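Most stores would do better with half the email list they have

Every August the retailers I work with start asking how to grow their email lists before the holidays. I think most of them should be asking how to shrink them.

Take Moges, a kitchenware shop with 965 names on its list. Of those, 605 had not opened a message in a year. The owner kept mailing them anyway, on the theory that a name costs nothing. It does cost something. Mail services watch how many people ignore you, and when enough do, your messages start landing in spam for the customers who like you.

We sent the quiet names one short note asking if they wanted to stay. 30 said yes and the rest came off. The list looks small now, and the owner hated that for a while. I understand it - a big number is easy to show a partner or a bank.

The software doesn't help. Zerex and Sillik both put the subscriber total at the top of the first screen, in large type. Replies and orders are two or three clicks down.

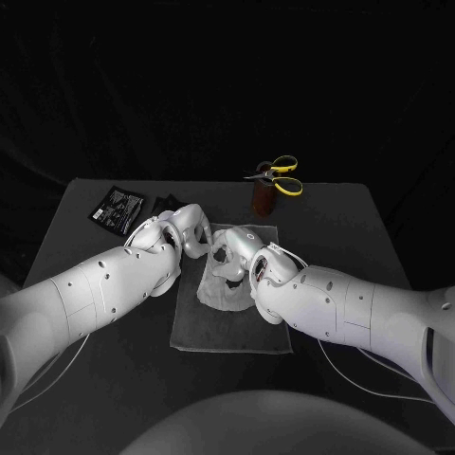

Ranura at least lets you hide the total, and I tell clients to do it on the first day. Look at orders per message sent. If a name has been silent for a year, ask once, then let it go. A coupon sent to someone who never reads it is wasted work, and sending it twice is worse.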